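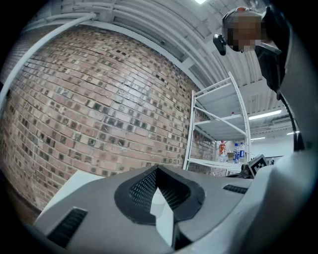 Severyn Didenko
Robot data wrangler at Harasym, Storville

I've been meaning to write up our house rules for ages, mostly so I can send people a link when they ask. We do hand-held gripper work — a person holds the tool, does a job with it, and the recording goes off to train a robot arm. When I joined, the rules lived on a sheet of paper with seven lines on it, and two of those were about the kettle. The new list has 26. Sorry!

The one I bang on about most is the marker card. The little black-and-white one has to be in place before a session starts, flat and clean, and it gets a proper wipe at lunch. If the print is scuffed we bin it and print another. Last November we threw out 573 recordings from Pruladeck (our tidying-up project) over one tatty card, and I was not fun to sit next to that week.

Next come cables. If you're wearing the head strap, the cable runs down your body and stays on one side, and you have a good stretch before you begin to check that nothing pulls. You also take the strap off before you go up or down the stairs. I don't care how quick you're being.

Faces get blurred before anything leaves the building. That includes whoever is holding the gripper, and it includes me, even when I've had a haircut. Bullberg, who we swap recordings with, used to do theirs at the end of the month in one big go. We talked them into doing it the same day and they've stuck with it, bless them.

Shelves are where people argue. My view is that ordinary clutter can stay — bottles of water, a small box, whatever — so long as you write down what was there and don't shift it halfway through a session. Two of my workmates would like every shelf cleared each morning. I think a robot that has only ever met bare shelves is going to have a horrible time in a real stockroom, so for now the bottles stay put.

Oh, and stop at 400 takes a day between the lot of us. We tried going over and the last hour was all sloppy grabs and sore wrists. I'm still fiddling with the wording on breaks, so that bit of the list will probably change again before the spring.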